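Unit 4: Stock, Flow and Where Things Wait

Reading for this unit: chapter 3 of Zwane, plus the Sibiya warehouse case in the course pack. Bring the case to the Friday session, with your notes on the last two pages.

Terms

Stock is whatever is held at a given moment. Flow is what moves in or out over a period. A figure for stock needs a time attached to it ("at close of business"), and a figure for flow needs a period ("per week"). Many of the wrong answers in last year's papers came from mixing the two.

Work in progress is stock that has been started and not finished. It sits between stations, on carts, in trays, or in somebody's inbox. It costs money the whole time, and it hides problems, which is why we spend most of this unit on it.

The Sibiya case

Sibiya handled 3,389 order lines in the week studied. Of these, 2,939 left the building in the same week. The other 450 were carried over. The manager, Montserrat Mateos, first took this as a shortage of packers and asked for more staff on the late shift.

Luuk Schouten's study, which is reprinted in the course pack, followed individual orders and found that the packing benches were idle for part of nearly every afternoon. Orders were waiting earlier on, at the point where part-picked items from different aisles were brought together. Trays were put down wherever there was space, and the next person had to look for them.

The change made was a cheap one. Each tray position was outlined on the bench and given to one order at a time. If every outline was taken, picking stopped until one came free. Pickers disliked this at first because they were told to stand still. Schouten gives their comments in full and you should read them. 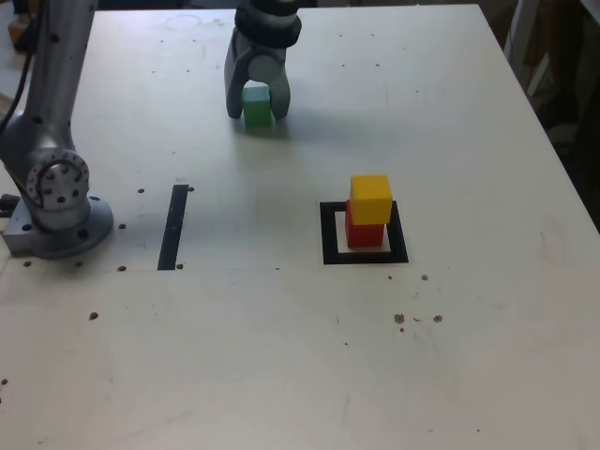

Figure 3. Marked position on a work surface, occupied.

Marked positions do two jobs. They tell people where a thing goes, and they put a limit on how many things can be waiting. The second job is the one students leave out. A bench with room for 4 trays and 4 outlines has a limit of 4. The same bench with no outlines has a limit set by how high people are willing to pile.

Little's law

Average stock = average flow x average time in the system.

If flow stays the same and the number waiting is cut, the average time each order spends in the system must fall. Note the word average. The law says nothing about any single order, and it holds only when the system is reasonably steady over the period. Do not apply it to the first week after a change.

Questions people raised last term

Does a limit always help? No. If it is set too low, a short delay at one station stops the next one. Mnguni's note on the Bureo print shop shows this happening.

Is safety stock the same as work in progress? No. Safety stock is held on purpose against uncertain demand. See Unit 3.

For Friday

Draw the Sibiya process as a chain of stations and mark where orders wait, before and after the change. One page is enough. Hand it to Nandi Rampersad at the start of the session.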